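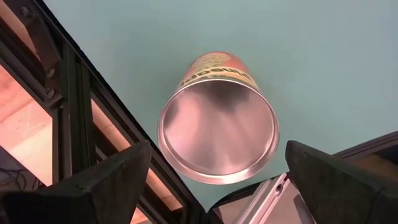
**Ticket 128: Vokik long tray rocks on the bench when cans are standing on it**

Opened by: Larasati Purba, Hisavstead stockroom
Opened: April 16, 2012
Product: Vokik long tray, light wood, two black handles
Status: solved by us, one question still open

## What is wrong

We bought the long tray for carrying cans from the bench to the Ngau shelf. The tray is 61 cm long and 21 cm wide. When it has no load it stands well and I can not find any problem with it. When I put cans along one long side, the other long side lifts a little and then goes down again when I touch it. It makes a small knocking sound each time.

It does not fall over and no can has fallen from it. But the cans move by themselves a few millimeters with every knock, and after some minutes the row is not straight any more. For us this is a nuisance because we put the cans in order by label before we carry them, and we need to read the labels from the side.

I would like to know if the tray is bent, or if we are using it in a wrong way.

## What I tried before I wrote to you

1. Cleaned the bottom of the tray with a dry cloth. There was a little dust. No change.
2. Turned the tray around, so the wire handle was close to me and the bar handle was far. The same long side of the tray lifted, so it moved together with the tray. From this I understood that the bench is probably not guilty.
3. Put the tray on the floor near the door. It knocked there also, but less.
4. Checked if the handles are tight. They are tight.

I did not try to open any screws, as the paper in the box says the guarantee ends if we do so.

## First answer from Voson support

> Thank you for your message. Please load the tray the way you normally do and tell us how the cans stand, so that we can see where the weight is. Please also tell us if the cans are full, and if the tray stands partly on a seam or a rail.

My reply: the tray stands fully on the green part of the bench. It does not touch the wood strips or the black rails. Most of our cans are full. We have a few opened ones that we keep only for comparing the labels, and these weigh almost nothing, so I do not put them in the weight tests.
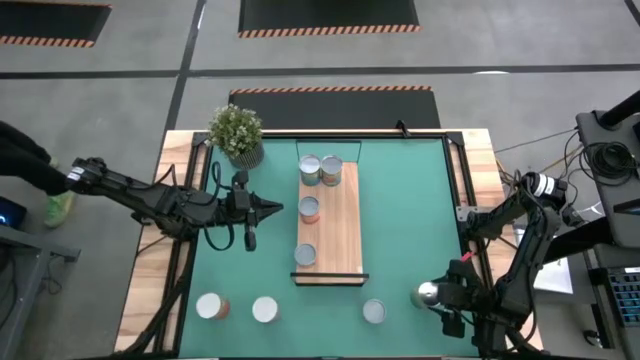

*Tray on the green bench with four cans along the left side. The others are not on it.*

## Second answer from Voson support

> From your description it looks as if the load is close to one edge. The Vokik long tray has four small pads below, and they sit a little inside the edge. With all the weight outside the line of the pads, it can tip slightly even when the wood is flat. Please try the two tests below and write down what happens.

**Test A, load in the middle.** I moved the cans to the center line, one behind the other. No knocking. I pushed with a finger on each corner. Three corners did not move. The far left corner went down by a very small amount, maybe the thickness of a business card.

**Test B, load on both sides.** Half the cans at the left, half at the right. No knocking. The same corner again moved when I pushed it, but only with my finger and not by the weight of the cans.

**Test C, my own.** I put all the cans at the right side only. It knocked, but more softly than with the left side. So the pads explain one part of the problem, and the far left corner explains the rest, I think.

## Looking at the pads

I turned the tray over on a towel. All four pads were there. The one at the far left corner was pressed thinner than the other three. I can not say if it came like this or if it happened here. We once left a heavy box on that end of the tray during a delivery, so it is possible that it is our own fault.

Support said that I may put something thin between the pad and the wood, if I do not cut the wood. I used a piece of card, 200 g paper weight, folded one time. One layer was too thin and three layers made the tray rock in the other direction. The folded piece (two layers) is right.

## Result

- Cans in the middle or on both sides: stands still.
- Cans only at the right: stands still.
- Cans only at the left: one small knock when the last can is put down, then it stands still.

This is good enough for our daily work. I also changed the order of loading. We now begin with the far end, two cans beside each other, and then the next cans go to the right side before we fill the left. My colleagues forget it sometimes, so I wrote it on a paper at the wall. I also moved the plant a little further into the corner, as its leaves were touching the hand that holds the far handle.

## Still open

1. Is it possible to buy one pad alone? In the Voson catalog I find only the complete set with the handles, and the handles are fine.
2. Is the card safe if the tray is washed? We only wipe it, but the tray may be lent to the kitchen in May and they will surely use water.

Please keep the ticket open until I have the answer about the pad. If the pad can be ordered, please send it to the Hisavstead address and not to the Ngau warehouse, where small parcels wait a long time.

L. Purba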